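Etard Pleated Curtain, Grey, Reviewed

Bought in June for a meeting corner with one window and a low partition below it.

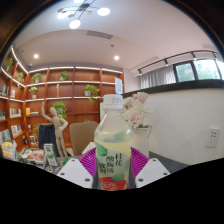 The Etard is sold as a made-to-measure pleated curtain in four greys. Ours is the second darkest. Order width was 1,088 mm and the drop was cut by the supplier, Montes, from our own measurements. Delivery took 18 days.

Fabric weight is given as 248 g per square metre. It hangs straight without a weighted hem and the pleats hold their spacing when drawn back. When first unpacked there were fold lines across the lower third, and these dropped out within a week without steaming.

Light control is moderate. Fully drawn, it removes glare from a laptop screen but does not darken the room, and anyone who needs blackout should pay for the lined version. Colour match to the sample card was good. The grey reads slightly cooler in morning light than under lamps.

The gliders are the weak part. Two of them stuck where our track bends, and had to be filed down at the shoulder. Pletwood gliders fit the same tape and run more freely, so I would order a bag of those at the same time. On a straight track the supplied ones should be adequate.

Washing is at 30 degrees, hooks removed. After one wash the drop was 4 mm shorter, inside the stated tolerance. Pleats need to be finger-pressed while damp.

Fabric: good. Heading tape: good. Gliders: poor. Instructions: one sheet, no diagram for curved track.

Would buy again for a straight run.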